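Drundberg Evening Workshop: Robots That Learn by Being Shown
Notes for session 4, Mirjam Gasser

Read before Saturday. Bring your own copy, I'm not printing 30 of them again.

Last time we left off at the claim on the Drelliment project page, that anyone can teach a robot a household task "in an afternoon" with a pair of hand-held grippers. I said I didn't believe it, and Beat Zürcher said I hadn't tried it. Fair enough. We are now trying it, and these notes say what I think a fair try would look like.

The first question is what the robot gets to learn from. It gets what the camera on the gripper records, plus the position of the tool and how far the jaws are open. Your common sense doesn't go into the file. Before you argue about learning methods, look at what one of those cameras has to work with between grasps.

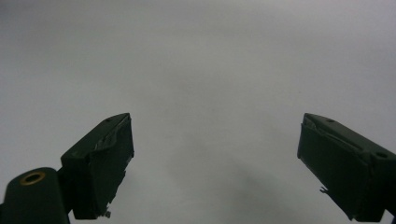 Drelliment reports 3,321 demonstrations for its tidying task. That number is meant to impress, and it should make you ask how many of them were different from one another. If one person stands at one table and repeats one motion, the count goes up and the variety doesn't. Our class has 176 recordings so far. I would trade 60 of them for ten made by somebody who has never seen the others.

Second question: who decides that a recording is good? In Edeltraud Zürcher's group, the person who made it also graded it. That won't do. From now on you swap recordings with another pair and mark them pass, fail or can't tell. Use "can't tell" freely - a grader who never uses it is guessing.
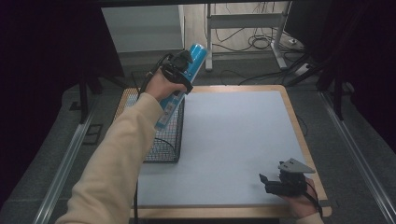
A task has to be written down before it can be scored, and most of the task sheets I got back were too vague to score. "Put the can away" was the favorite. Away where? With a tilted blue can held over a wire mesh basket, a person knows what is meant, but the sheet has to say whether it must end up standing, whether lying down counts, and what we call it if the basket shifts. Heidrun Sutter's sheet handled all of this in four lines. Borrow it.

Third question, and the one the Niazi paper skips: compared to what? A success rate alone tells you very little. Waltraud Schwaiger suggested a fixed scripted motion as the baseline, with no learning in it at all. If the script does as well on our table, the learned version has shown us nothing on that table. Be ready for that result, and write it up if you get it.

For Saturday:
Rewrite your task sheet so a stranger could grade from it.
Swap recordings and grade the other pair's.
Write one paragraph on what would change your mind about the afternoon claim, in either direction. I'll write one too.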